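Swap table takes over the Skaltlow hall

September 30, 2018

If you've walked past the hall in Skaltlow lately and wondered about all the coming and going, it's the toy and book swap! I went along for a stickybeak and came home with more than I took, so my plan to clear out the spare room has gone backwards.

The idea is easy. You bring in whatever the kids have grown out of, you get a paper token for each thing, and you spend the tokens on somebody else's bits and pieces. The swap has been running since July and 266 households have joined up so far, with 865 items handed in. Books are the big one, but the soft toys go quickest (I missed out on a lovely knitted wombat by a whisker).

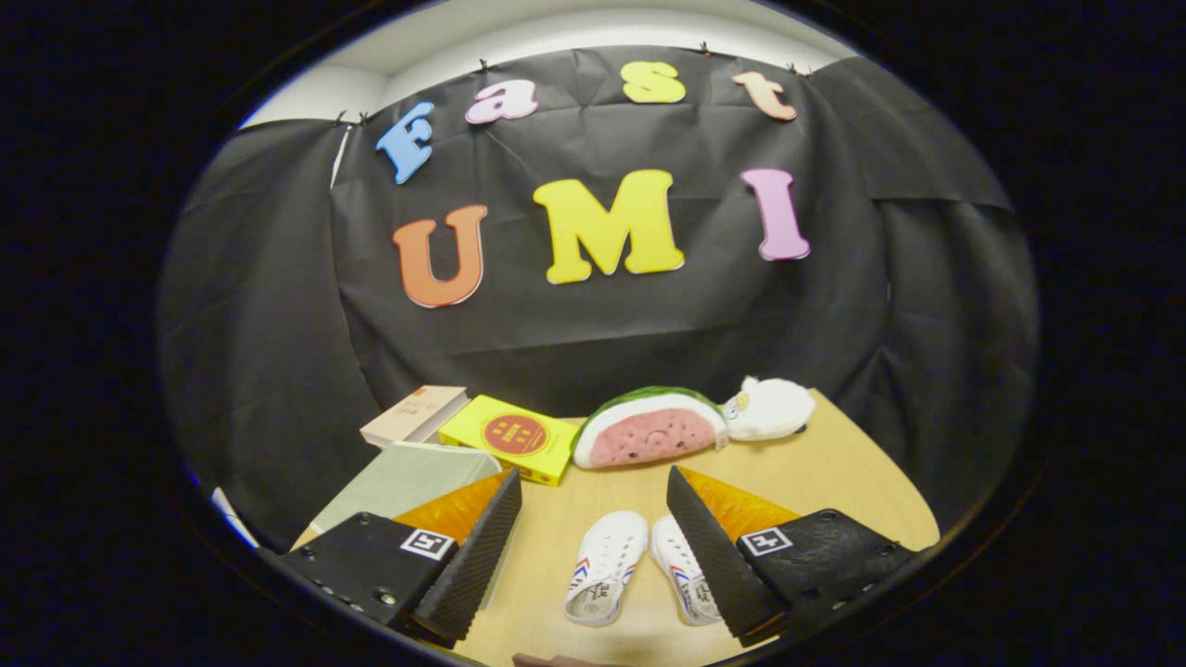 I'm a sucker for anything tiny, so the little white shoes with the red and blue stripes got me straight away. Toy-sized slip-ons! There was a plush watermelon slice with a wee face on it too, and I had a good long think about that one before I remembered how many cushions we already own.

Adamczyk, the stationery shop on the corner, has chipped in 200 paper bags so people aren't juggling armfuls of books out to the car. The bakery at Urkis sent over a tray of slices, and those didn't last long either.

The swap is open again next weekend from ten until two, and you don't need to book. Clean toys and books in decent colour and condition are welcome, but please leave puzzles at home unless all the pieces are there. Parking is easiest round the back, off the lane.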